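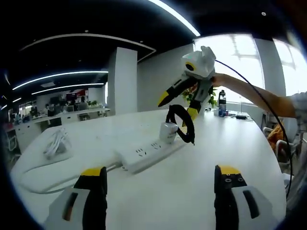 # Sasinside letters archive: reader mail dump

Read this before you write to us about it. Or before you reuse it, either way.

## What it is

Letters and emails sent in to the Sasinside site by readers, mostly about family court, child support and contact orders. 2,676 messages. Plain text, one file each, plus `index.csv`.

Not legal advice. Not our opinions either. People wrote in angry, a lot of them, and we left the tone alone.

## Layout

- `letters/` - the messages
- `replies/` - ours, where we kept a copy (400 of them)
- `index.csv` - id, year, topic, country, has_reply
- `withdrawn.txt` - ids taken out on request, dont put them back

Topic is one of three: `contact`, `money`, `other`. Colton McIntyre did the tagging by hand. `other` is a mess, sorry.

## Names

Senders' names, children's names, addresses, case numbers: replaced with `[NAME]`, `[CHILD]` etc. Judges and solicitors too. Some will have slipped through. If you find one, tell us the id and nothing else, and please don't paste it in a public issue.

## Known problems

- Accents broken in the older French letters (came over from the Gadier mail host, never fixed)
- Duplicates where somebody sent the same thing twice
- `year` is when it was recieved, not when the events happened
- Attachments gone. All of them

## Using it

Fine for research and teaching. Quote short bits, give the id. Don't try to work out who wrote what. No selling it, no mailing lists.

## Getting a letter removed

Wrote one and want it out? Email Raymonde Kowalchuk from the address you used at the time. No reason needed. Next clean copy goes up in October, the id goes in `withdrawn.txt` before then.

## Changes

2025-07-04 - money and contact tags rechecked, empty files dropped, index rebuilt. Replies still need matching up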